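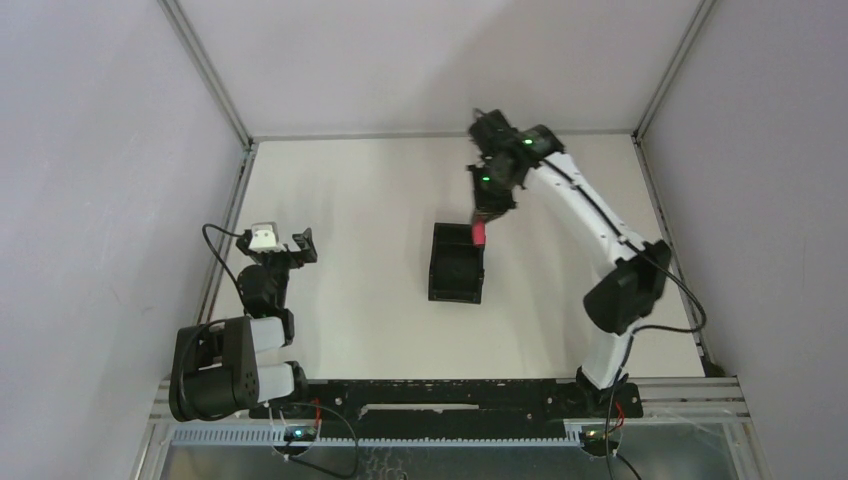
Twin-arm cell, right arm at the black box.

Search this site Go

Automated packing cells: questions from staff

Which sites are affected?
Pastirska has run two cells since January. Malis follows once the floor work is signed off.

Will jobs be lost?
No posts are being removed. The 34 packers at Pastirska keep their grade and hours. Four have moved to cell operator duties.

What does an operator do?
Loads parts, clears stops and records faults in the Grurkik log. Lifting and carton sealing stay manual.

May I reach into the cell?
Only with both arms stopped and the key removed - a paused arm can restart. Lights on an arm are not a safe-to-enter signal.

Who repairs the arms?
Owusu, under contract. Operators do not open covers or move cables.

Is my work rate measured?
The log holds cell stops and piece counts. It does not hold names.

How do I apply for training?
Ask your shift lead. The course takes two days, paid at normal rate.

Updated 22 Aug 2022

Print this page | E-mail this page

Related items
Shift patterns at Malis
Reporting a fault in Grurkik
Lock-off key rules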